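Visit notes, February 2024

We spent most of a day at Dakden, a contract packaging firm with 400 employees on two sites. The visit was part of a program that puts managers from smaller companies inside larger ones. Eight of us went. I run a service business, so I had little interest in the packing lines and a lot in how the place is managed.

The day started in a meeting room with coffee and a short history. Dakden was founded in 2007 and grew by buying a competitor, Valdebenito, whose building it still uses as the second site. The chief executive was open about how badly the first year after the purchase went. The two sites had separate pay scales and separate holiday calendars, and department heads copied everyone on every email to protect themselves. Several good supervisors left.

What they changed was mostly the meeting schedule. There used to be a long management meeting every month with all department heads present. Now there are seven short ones spread across the month, each with a fixed subject and only the people who need to be there. Minutes run to half a page. We were shown a few of them, and they were plain enough that I could follow a dispute over overtime without knowing anyone involved.
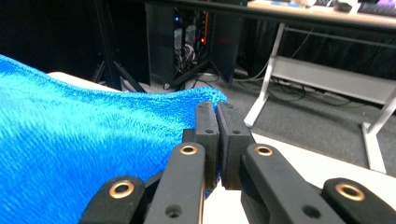
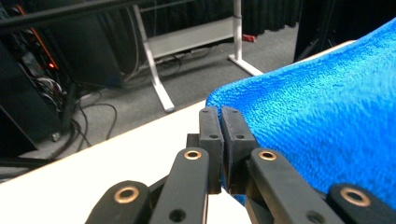
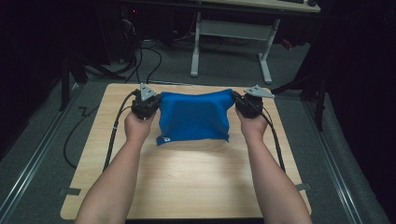

*Photos: Motar*

After lunch we sat in on one of the short meetings. The subject was hiring. It began on time and ended four minutes early. The site manager spoke less than I expected and mostly asked when things would be finished. One item was moved to the next meeting, with a name put beside it.

The part I found most useful came afterward, when we had the chief executive to ourselves for an hour. Someone asked who he goes to for advice. He said that for a long time he went to no one, and that he took home decisions that should have been talked over at work. He now meets every other month with the heads of three companies in unrelated trades. They have agreed not to do business with each other. One of them runs Trendon, a regional moving company, and it was that person who talked him out of closing the second site.

I asked whether his own managers have anything similar. They don't yet — he said it is planned for June and that the budget has been approved. The department head sitting next to me looked as if this was news to her.

A few things I would have liked to see and didn't. We had no time with people on the floor unless a manager was present. Staff turnover was described as "much better" but we were not given a number. The second site was left off the tour, and I would have learned more there than at the main building, given what we had heard in the morning.

Practical points for anyone going on the next visit: parking is behind the building, the front lot is for trucks. Bring a jacket for the walk between buildings. Send your questions in advance, as the ones that had been sent in got fuller answers than the ones we asked on the spot.

I have already cut our monthly meeting to an hour and taken two standing items off the agenda. The program office has my feedback form and is taking names for the next company on the list.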